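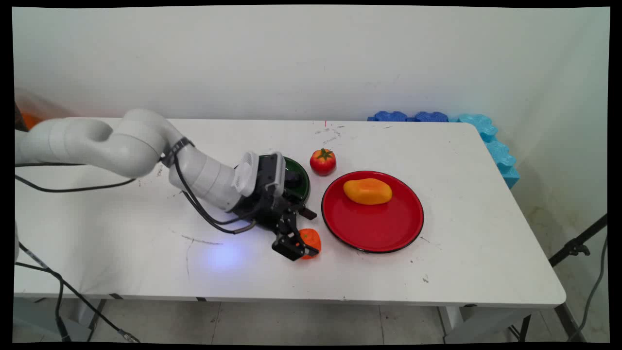 Herkham Robotics Club forum > Projects > Fruit sorting challenge, where we've got to

danylo_moroz
Evening all. I promised the Friday lot I'd write this up, so put the kettle on, it's a long one. We've settled on the plate task for the summer open day: the arm picks up a piece of fruit and puts it on the plate the visitor asks for, red or green. The small orange is giving us the most grief. It's squat and bumpy and there isn't much of it to get hold of, so the fingers have to come down right beside it before they close, and if the approach is a touch off it rolls away towards the tomato. Out of 100 tries last week we had 60 on the correct plate, and I was pretty chuffed with that (the term before we couldn't get anything off the table at all!). Ideas very welcome, especially for the orange.

simo
Lovely write-up Danylo, and well done to everybody who stayed late. I do think you're making life hard by coming in at such a slant, though. Waltov's team at the spring meet came straight down from above on anything round and hardly lost a piece. Could you try that before you start retraining anything?

giap_k
I'd disagree with Simo there, sorry! Straight down is fine in the middle of the table, but over by the red plate the arm is nearly stretched out and the elbow ends up in a daft position. We tried it for a whole evening and it kept stopping with a joint limit error. I'd sooner record more demonstrations of the slanted one. We've got 157 so far and hardly any of them start with the orange close to the green plate, which is where it goes wrong most.

simo
Fair point about the reach, I'd forgotten how far over the red plate is. Couldn't you just move the plate in a bit?

giap_k
We could, but then visitors will move it back out again, bless them. I'd like it to cope.

marrowfat
Parent of a Year 9 here, hope it's all right to chip in. My daughter has talked about nothing but this orange for a fortnight. Is there any reason it has to be the orange? The mango (or is it a potato? we've had arguments at home) sits beautifully on the red plate and the little ones would be just as happy.

danylo_moroz
Of course it's all right, and do tell her the new finger pads were a cracking idea. It's a mango, officially, though I've called it a potato myself more than once. I'd like to keep the orange in if we can, as the students picked the fruit themselves and I'd feel rotten dropping one because it's awkward. Simo, we'll give your way 2 sessions with the plates where they are, and if it's still stopping on the joint limits we go with Giáp's plan and record a big batch near the green plate. Can somebody also please tidy the cables along the arm, I'm forever worrying one will snag.

giap_k
Happy with that. I'll do the cables, I've got a bag of velcro straps in the car.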